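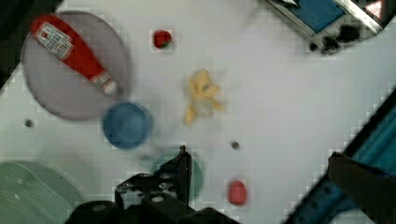
Is it worth going to the robot open day if you have never touched a robot in your life? Go, and go early, while there is still room to stand by the table and the people running it have time to talk.

I put the question that way because four or five of you wrote to me with some version of it after I mentioned the Pletden visit, and I promised a proper report to the list. It has got long, sorry. Skip to the practical bits at the end if you only want those.

First, the message that set me off, for anyone who has joined since:

> From: Noémie Desjardins
> Subject: Robot open day at Pletden
>
> Hello all,
>
> Pletden are opening their workshop again, as they did in May. Last time it was mostly talks with a short demonstration tacked on the end. They tell me they have turned it round this time, so the arms will be running all day and the talks are short and optional. The table work is the part I would go for: picking up toy food and putting it in and out of bowls, with one of the team explaining as they go.
>
> Entry is free but they like to have names beforehand. Could someone who goes write it up for the rest of us? I am away that week and rather cross about it.
>
> Noémie

So, Noémie, your write-up.

The workshop is at the far end of the Adberg estate, past the tyre place, and the signs run out just when you need them. Keep going until you see the blue door. Inside there was tea, a rail for coats and then straight through to the robots, with no safety film and no long welcome, which suited me very well.

I went for the table, as advised, and I stayed there most of the morning. The job they had set up sounds like nothing at all. There is a white worktop with holes in it, a few dishes, a ketchup bottle lying on a plate, a banana, a strawberry and so on. The arm has to pick up the thing it is asked for and put it where it is told. I have watched my grandson do much the same with his toy kitchen and never once thought it was clever. Well, I do now!

What makes it hard, they explained, is that the things are all so unlike each other. A bottle wants to roll. A banana is curved, so the fingers can close on it nicely in one place and slide straight off in another. A bowl has to be taken by the rim, or left alone and used as somewhere to put things. And there's the business of one thing sitting partly in front of another, so the robot's view of it is only half a view. I had imagined somebody typing in the position of each object, but they want it to cope when things have been nudged or swapped about — which is exactly what the children in the group were keen to arrange for it.

The software they are trying out is called Vumel. They said it had learned from 4,000 recorded goes at jobs like this one, and that 800 of those had been done over again after the first lot turned out too tidy. I loved that. Every item had been set out so neatly that the robot was lost as soon as anyone was careless with a plate, so they went back and made a proper mess, like a real kitchen.

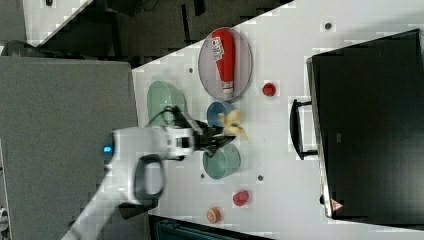 Rosimeire Prado wrote to me afterwards that the banana was the best of it for her, and that she had been holding her breath each time the fingers came together. She also thought the arm was slower than she had expected and asked whether that was for our benefit. I had asked the same thing on the day. Partly, they said: it is turned down when there are visitors near, but it isn't a fast worker at full speed either, and they would sooner have it careful than quick for the time being.

There were misses, and I was glad they let us see them. On one try the strawberry shot out sideways and the arm carried on, very politely, to deliver nothing at all to the bowl. The young woman at the controls just said "again" and set it off once more. She told us she learns more from a miss than from ten good ones, and she scribbled a note before every restart.

I also sat in on the Escobar talk in the side room, which was on cameras. Most of it was over my head, but one part stuck. A camera looking down on the table sees the layout well and loses things behind the arm. A camera close to the gripper sees the last little bit of the reach, with the fingers looming in the way. Having both helps a great deal. I went back to the table afterwards and watched the whole thing differently.

Practical bits:

Parking is in the yard behind, 3 hours at most, and they do check.

Talks are 20 minutes or so and you can slip out of them.

There are only 2 stools by the table, so say when you give your name if you need to sit.

Children are welcome and were much better at asking questions than we were.

The next open day is 2025-10-30, same place. I have already put my name down and I'm happy to take anyone who needs a lift from this side of town. Write to me off the list, please, so that the others don't have to read about our car arrangements.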